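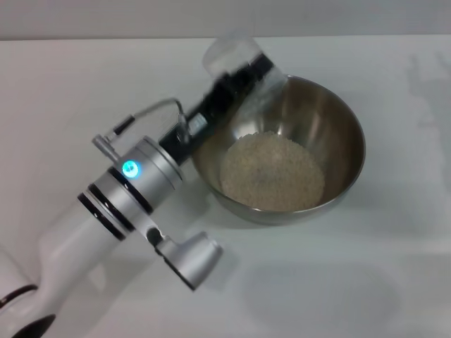
Prep table and mixing equipment: checklist with comments

Clurley teaching kitchen, room 7
Checked by: Obinna Chukwu
Date: 9 July 2022

1. Table top flat and steady: OK
The last sheet said "like new." I doubt it. Leaned on all the corners and it held, so it passes, but that is all I'm signing for.

2. Table top clean: OK, with comment
White tops hide flour and show everything else. Wiped with a plain damp cloth. The Tornik spray claims to need no rinse. I rinsed.

3. Mixing bowl, stainless steel: OK
Ran a thumb around the rim for burrs. The catalog calls these bowls dent-proof, and 2 from the same order are already in the scrap bin.

4. Clear plastic cup: RECHECK
Fine cracks are hard to find in clear plastic. Hold it up to a window, then fill it and leave it on a paper towel for 20 minutes. "Looks fine" was written here in October, and I don't accept that as a test.

5. Wall behind table: OK
No splash guard fitted. Okonkwo quoted us for one. I am not convinced we need it.

6. Seams and edges: OPEN
Any dark line on a surface gets a fingernail test before it gets called a scratch. If the nail catches, mark it and scrub again.

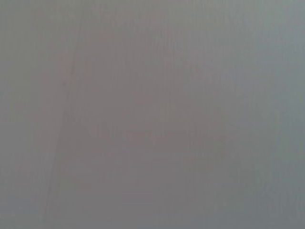
Can a cup with a hairline crack still be used for dry ingredients?
Throw it out. Somebody will pour water in it by lunchtime.

7. Previous sheet signed: NO
Oluwatosin Garba to find sheet 2936 or redo it. Items 4 and 6 stay open until then.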